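**Devia two-arm bench kit – hire and purchase**

Hi, I'm Karabo Molefe and I look after the Devia kit here at Skudurthorpe. I've been setting these benches up for customers for 4 years and I still get a bit giddy when a new one goes out the door, so forgive me if I ramble!

The Devia is a two-arm bench for people who want to teach and test everyday handling jobs: picking up, putting down, passing across, stacking one thing on another. You get a low square table with an arm on each side, a gripper on each arm, and our black fabric surround. The surround used to be an optional extra. We made it standard in October, after I'd spent far too many phone calls talking people through the glare from their office windows.

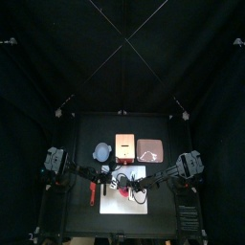 *Both arms in over the mat, with some kitchen bits laid out on the table.*

I like kitchen stuff for a first week. It's cheap, it comes in bright colours, and no two pieces want to be held the same way. A spatula lying flat is a very different problem from a bowl with little handles, and you'll learn more about your setup from an afternoon of swapping those two around than from anything in my manual (I wrote the manual, so I'm allowed to say so).

Thin metal is where I'd go next. It's shiny, it's skinny, and if you pinch it a few millimetres off you'll know all about it. You'll want the wrist cameras for this kind of work. They're in the full kit, and on the hire kit you can add them when you book.
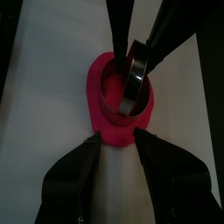
*Wrist camera view: a narrow metal band held upright over a round ring.*

**What's in the full kit**

- 2 arms with grippers and bases
- table, frame and black fabric surround
- wrist cameras
- Obi, our recording software, with updates for the first year
- a day of setup and training with me

**Good to know**

The crate weighs 80 kg, so please have a mate handy on delivery day. Allow 50 cm of clear floor behind the frame – you'll thank me when you're chasing a plug. Obi runs on a normal desktop computer, which you supply.

Repairs go through our Plenudberg workshop. If a gripper's playing up, send me an email with a short video before you unbolt anything, and I'll get back to you with what to try first.

Hire is by the month, and what you've paid comes off the price if you decide to keep it. Colour choice is black, sorry!

*Page updated January 2023*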